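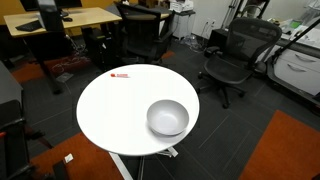 Pinside evaluation – speaker notes
Nikau Waaka, 2 p.m. slot

Slide 1. Title. Say who we are and move on. Lostovance paid for the evaluation hours, Jeon supplied the kit at list price. Put both on record before the first number.

Slide 2. What Pinside is. A tabletop pick-and-place package: arm, wrist camera, controller, and a license for the Clilla task software. Sold as one item. The pitch is that a small office or lab can run it without a safety cell or a fixed bench. That pitch is what we tested.

Slide 3. Task. Marker into bowl. One marker, one bowl, one round white table. Glossy top, kept on purpose – the data sheet says reflective surfaces are supported. Start positions vary, and the marker is often near the far edge with the bowl close to the opposite one, so the arm has to cover most of the tabletop.
Point out that the bowl is white on white. The only strong color on the table is the red on the marker.

Slide 4. Method. 100 teaching runs, then 1000 unattended attempts. Same software version throughout. Lighting was normal office lighting. Chairs and desks stayed where people had left them.
If asked: no, we did not tune the grip force between blocks.

Slide 5. Setup time. The manual gives 140 minutes from box to first pick. We matched it on the second install. The first took longer and the cause was camera calibration, which has to be repeated if the table is bumped. A table on splayed legs over carpet does get bumped. Recommend marking the leg positions.

Slide 6. Results. Show the chart, leave it up, let them read it.
Three failure types, in order of frequency:
Marker rolls on contact.
Gripper closes on the cap and the cap comes off.
Bowl rim found late, marker dropped outside.
The third type mostly goes away with a darker bowl. We report it anyway, as the data sheet makes no exception for light objects.

Slide 7. Clilla software. Good log files. Weak error messages: code 2 covers both a lost camera link and a blocked joint. Jeon has the report and has given November for a fix.

Slide 8. Recommendation. Buy for light, repeated work on a table that stays put. Hold off if the job has pale parts on a pale surface.

Questions. Pricing goes to Jeon. Raw logs on request.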